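Flitley repair centre opens bench for donated desktop computers

Flitley, July – A new workbench for the repair and dismantling of desktop computers has opened at the Flitley reuse and repair centre, in the former parcels office on Nerkby Road. The bench is operated by Echeverri, which has held the contract for the reuse of small electrical goods in the district since the spring, and will accept donated desktop machines from households, schools and small businesses.

The service replaces the arrangement under which computers left at the Nerkby recycling site were sent out of the district for shredding. In the last full year of that arrangement the site received 3705 items of computing equipment, including screens and printers. Many of the desktop machines among them were complete when handed in, and the council has asked that such machines be examined for usable parts before any decision is made on disposal.

Donated computers will be booked in at the front counter between 9.30 am and 4 pm. Each machine is given a paper docket, which stays with it until it leaves the building. Donors may ask for a receipt and, where a storage drive is included, for a written record of what was done with it. Drives are taken out at the first stage of work and kept in a locked cabinet until they have been wiped or destroyed. Donors are nevertheless advised to copy any files they wish to keep before bringing a machine in, as files cannot be recovered once the docket has been signed.

The bench itself runs the length of the rear wall and can hold up to 40 machines at different stages, on the worktop and on the racking beneath it. Earthed mats and wrist straps are provided at every working position, together with trays for screws, brackets and drive rails. The centre has also bought a set of test power supplies, so that a main board can be checked without relying on the supply fitted in the case.
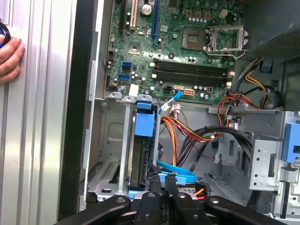
Memory and processors are the parts most often requested by schools and community groups, and the centre will keep a stock of both for use in rebuilt machines. Every module is tested before it goes on the shelf, and those that fail are sent for materials recovery. A number of machines arrive without these parts. A desktop tower with its side panel off, its four memory slots apparently empty and its processor socket bare with the bracket raised, may still offer a case, expansion slots and drive connectors that can be put back into service, provided the board passes its checks. Where a bare socket is found, staff inspect the contacts under a magnifying lamp before a processor is tried in it, as damage at this point is difficult to put right and a faulty board may harm a sound part.

Older boards will not be refused. The centre reports a steady demand for them from small workshops, where a cutting machine or label printer may depend on a type of expansion slot no longer found in new computers. Echeverri intends to publish a list of available boards on the centre's noticeboard and web page, and to update it on the first working day of each month. Parts on the list may be reserved by telephone and will be held for one week.

Machines that pass all tests will be supplied through Tevum, the district's equipment loan scheme. Tevum currently lends computers to households for home study and job applications, and has asked for 300 refurbished desktops over the next year. The first 100 are intended for pupils at secondary schools in Flitley and Nerkby. Each will be supplied with a screen, keyboard and mouse, and a printed guide to setting up the equipment at home. Borrowers who have difficulty with a machine may bring it back to the bench for attention without charge.

Members of the public who would like to repair their own computers will be able to reserve a place at the bench on one evening a month, starting in September. Tools and test equipment will be available, and a member of staff will be present throughout. Visitors are asked to bring the power lead for their machine and any screws or panels already removed from it. Children under sixteen must be accompanied by an adult.

The centre can accept desktop towers, small office computers, internal cards, memory, cables and power supplies. Complete machines are preferred, but cases with parts missing will also be taken if the main board is still fitted. Laptops may be left at the same counter, although they are handled separately and waiting times are longer. The centre cannot take glass-tube monitors, leaking batteries or equipment that has been damaged by fire. These should continue to be taken to the Nerkby site, where the staff will direct visitors to the correct bay.

Parking for deliveries is available in the yard behind the building – the entrance is from Nerkby Road, and vehicles should not be left in front of the shutter. Schools and businesses with more than five machines to donate are asked to telephone in advance so that a collection can be arranged. There is no charge for collection within the district. Donation forms are available at the counter and at Flitley library.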